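Notebook, February, glaze tests cont.

Batch 7 out of the kiln at 4pm. Selim had it down as a slow cool but the log says the vents were open from 649 down, so not a fair run. Crawling on the rims again, worst on the tiles nearest the door. Feet fine. Wunilstead clay much better than the Dursun stuff, hardly any pinholes.

Sieved the leftover slop twice, still gritty. Birsen thinks the whiting is old. New bag open, 300 g weighed out and labelled, on the shelf by the sink. Do NOT use the tub with no lid.

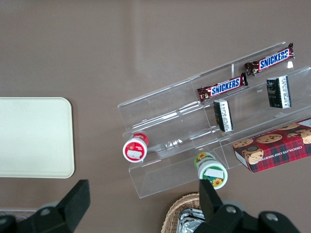
Open studio table

Clear stepped stand, two Snickers on the top shelf. Want the test tiles on somthing similar, darkest at the back. Ask Canan re price cards.

To do

Refire two of the crawled ones, thin coat, bisque to 1,000 first
Ring Hüsnü about cones
Wash the brushes properly this time
Ilgın has the spare kiln key, get it back befroe the weekend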